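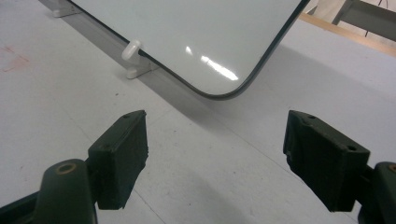

The little whiteboard on its table, seen from between the fingers of a hand-held gripper.

I'd been meaning to get over to Clumgate for the Jetance open afternoon ever since the notice went up in May, and I'm so glad I finally made the effort (two buses and a rather damp walk from the station, but never mind!). They took us round in groups of 14, which was just right, as you could get close enough to see and still hear what was being said.

The part I'd come for was the teaching room. The project is called Wendov, and the idea is lovely and simple to explain: a person does an everyday job wearing their ordinary hands, so to speak, but holding a gripper in each one, and the recordings become examples for a learning system to study. Ours was the whiteboard job, and they want 770 goes at it before they move on to the next thing, which I gathered would be folding tea towels.

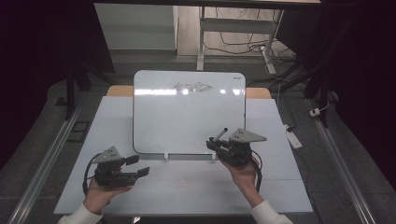
I had rather expected the writing to be the easy bit, but our guide told us the marker gives them more bother than anything. If you grip it too low you can't see the tip, and if you grip it too high it wobbles about like a pencil in a toddler's fist. The scribble doesn't have to say anything, bless it, so long as there's pen on board. They also keep the clumsy goes, which cheered me up no end, as the system learns something from seeing a person put things right.

Visitors were allowed a turn with a spare pair of grippers over by the door, and I managed to pick up a sponge on my third try. My wrists knew about it afterwards! The regulars do 28 goes and then stop for a proper break, and I can quite see why.

Tea was in the Ackah building across the yard, with very good flapjack, and I caught the number 17 home with a minute to spare. They're hoping to open up again in the autumn, and booking is through the Jetance front desk.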